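To: Shahab Arabzadeh, Hashemi small grants
From: Hamidreza Mazandarani, Lillby Hardware Library
Re: Progress to the end of April

Dear Shahab,

You asked for a report that was "short and mostly true." I can promise the second part.

As you'll remember, your grant pays for us to sort, clean and label the donated metal and electrical parts that have been piling up at Lillby for years, and to get them into a state where a member can borrow or take one without needing a tetanus shot. The plan had four stages: clear the back room, sort everything into families, clean what deserves it, and write a catalog that a normal person can read. We are well into the third stage. The fourth has a title page.

## Clearing the back room

Done, apart from the filing cabinet, which weighs more than our van is allowed to carry and which we have decided to call furniture. It now holds sandpaper.

We took 17 crates to the scrap yard in Tutville and got less for them than we spent on lunch. I've put both receipts in the envelope so you can judge whether we eat too well or scrap is too cheap. Everything that went was bent past saving, rusted through, or part of a lawn mower. We had agreed on no lawn mowers in the application, and I'm pleased to say we stuck to it, in spite of a long phone call from the man who gave us three.

The shelves you paid for are up. They were level in March. The floor in that corner slopes toward the drain and the shelves have begun to take its side, so we've shimmed the left end and will look at it again in the summer.

## Sorting

The families we listed in the application were bars and rails, brackets, fasteners, handles, and circuit boards. Reality asked for one more, so there is a shelf labeled "Ask Hamid." It is the fullest shelf in the building. I do not know what most of it is either, but the label has cut down the number of people asking each other.

Fasteners were the slow part. We lost nearly two weeks to screws alone, mostly over whether to sort by length or by thread first. We went with thread. Two people still aren't speaking about it, at least while holding screws.

Circuit boards are in trays, face up, and out of each other's way. We can't test them and we say so on the trays. A repair group in Hullby has offered to go through them in exchange for first pick, and I've said yes in principle. If you object to first pick, tell me soon, as they have already started visiting.

## Cleaning

I expected this to be the dull stage, and it has turned into the popular one. People who would not sort a screw for money will happily polish a bar for an entire evening. I suspect it's the before and after.

Our method is dish soap, warm water, a soft cloth, and then metal polish for pieces that are going to be seen. Each piece gets looked at under the lamp afterward, along the whole length of every face, and any mark that won't come off goes on its tag. Stainless is the worst for this. It shows you the room, your sleeve and your opinion of yourself, and a small dark spot on an edge can hide in all that until you change your angle. We don't grind marks out. A borrower can live with a blemish if the tag mentions it, and grinding only swaps a small mark for a large dull patch.

So far 138 pieces have been cleaned and tagged. That is behind the number I gave you in the fall, which I'd like to describe as ambitious before you find another word.
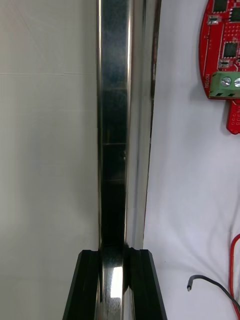
## What went wrong

The labels. We bought the cheap ones to save your money, and they peel off polished steel overnight. You come in at 8 in the morning and they're lying on the shelf in a neat row, like leaves. Of the first batch, 37 had to be written out again. We've switched to string tags, which look like something from a museum and stay where you tie them.

The second thing was cloths. We started with old towels, and old towels leave lint on anything shiny. The replacement cloths were not in the budget. I moved the cost from "signage," where we had been planning a large sign that no one had asked for.

The third thing was me, in that I promised to write the catalog entries as each piece was finished and have instead made a stack of notes. Some of them say "the long one." I'm working through these with the pieces in front of me, and I have asked for a second pair of eyes so that "the long one" doesn't reach print.

## Money

We are within the total. Shelving came in slightly under, polish came in slightly over, and labels should be considered a gift to the label industry. The full sheet is attached. The line marked "misc." is biscuits and a padlock.

## What's next

- Finish the bars and rails, then start on the handles, which are mostly brass and will need a different polish.
- Settle the arrangement with Hullby in writing, one page at most.
- Type up the catalog, beginning with the cleaned pieces. Everything else gets a line and a shelf number.
- Open the back room to members for one evening a week as a trial, with someone on hand to stop them from tidying it.
- Re-shim the shelves.

I'd like to ask for one change. The grant as written has us cleaning every fastener, and I don't think that's a good use of anyone's evening. If you agree, we'll wipe down the boxes, throw out the rusty ones and put the hours into the catalog. A yes by email is enough.

You're welcome to come and see it all whenever you're passing through. Wear shoes you don't love, and if the front door is locked, knock on the window by the bins. The bell is on the "Ask Hamid" shelf.

With thanks,
Hamidreza Mazandarani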